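Mondbridge: progress report to the grant office, second installment

Period covered: the end of the last report through November

Summary

You funded us to take Mondbridge, a two-player tabletop game about rival toll collectors, from working prototype to a file a printer will accept. We are closer than we were. I don't think we are as close as our own schedule claims, and I'd like this report to say so before the next payment is discussed. The rules are at their fourth full draft, the card list is nearly fixed, and the outside playtests have given us numbers that look better than they should.

Playtesting

The logged total now stands at 1002 games. It's a large number for a game this size and I would ask you not to be too impressed by it. Most of those games were played by the same small circle of people, who have learned to play around the weak spots without noticing. When a regular says the opening is fine, it means he has memorized the one opening that is fine.

The blind tests are worth more. In these, a group gets the box and the rulebook and no help from us. They take longer, they go wrong more often, and the notes are grumpier. Several groups missed the rule that a bridge can't be closed on the turn it is built, and one group played an entire evening with the toll track running backward and reported that they liked it. I tried it that way myself afterward. It's worse, but less so than I'd hoped.

First-player advantage was the big worry in the last report. The log now shows the win rate close to even. I believe this for experienced players. For new ones I don't, as the blind groups don't always write down who went first, and we were slow to add that line to the form. The form has been fixed. Until it comes back with proper answers I would treat the balance question as open.

The Mallet

The Mallet is the card that lets a player smash a rival's bridge outright. Players love it, and it shows up in nearly every story they tell after a game. It also decides too many games. We have tried making it cost more, making it slower, and letting the defender pay to cancel it. The cancel version was popular for a few sessions and then everyone simply kept enough coins back to pay, which made the middle of the game very dull.

The current version leaves rubble that either side can build on. Early notes are kind to it. Early notes were kind to the cancel version too, so I am not declaring this solved. There are 2 copies in the deck at present and there is a case for going down to one.

Rulebook

Draft four is shorter than draft three and has fewer exceptions. The section on scoring tied districts is still bad. We have rewritten it every time and every time somebody reads it in a way we hadn't thought possible. My own view is that the rule is the trouble and the wording is only taking the blame. The designer disagrees. We have agreed to test a plain "ties score nothing" rule for the next month and look at the results before writing another word.

The two-page quick start is done and seems to work. Groups who read it first began playing sooner, though they also skipped more of the full rules, so some of the time saved was spent arguing later.

Art and printing

All district cards have final art. The toll cards do not, and the artist has asked for extra time, which we have given. Emik sent a second sample of the board. The fold is cleaner than on the first one and the blue is still too dark for the river edges to show under lamp light. They say it can be lifted at the proof stage. They said that about the first sample.

Brilteline quoted for the same job and came in lower on cards and higher on the box. Their turnaround promise is very short, and I have yet to see anything from them that I can hold in my hand. We have asked for a sample deck. I would not move the job on a quote alone.

The planned print run remains 1528 copies, a number that comes from how the cards fit on the sheet and has nothing to do with demand. Demand is the part of this project I trust least. People at the test tables say they would buy it. They have just been given a free evening of games and are being polite.
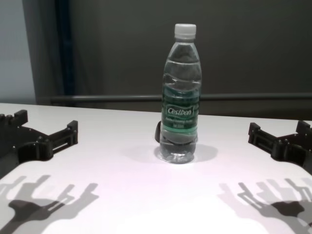

Cestbon bottled water, green label.

Spending

We are inside the budget for testing and over it for art, and the two nearly cancel out. The overspend comes from redrawing the bridge tokens after players kept mixing up open and closed. The new tokens are clearly better and I'd approve the same cost again. Postage for the blind test boxes is running higher than planned because they come back with pieces missing and have to be topped up before they go out again.

Between now and the next report

Finish the toll card art. Run the tie rule test. Get the sample deck from Brilteline and a corrected board from Emik, and put both through the same lamp. Collect enough blind test forms with the first player marked to say something honest about balance. Decide on one Mallet or two.

Our schedule has all of this finished before we ask for the final payment. I would plan for the art and the board running late, and would prefer that the payment stay tied to an approved proof, even if we come asking for it sooner.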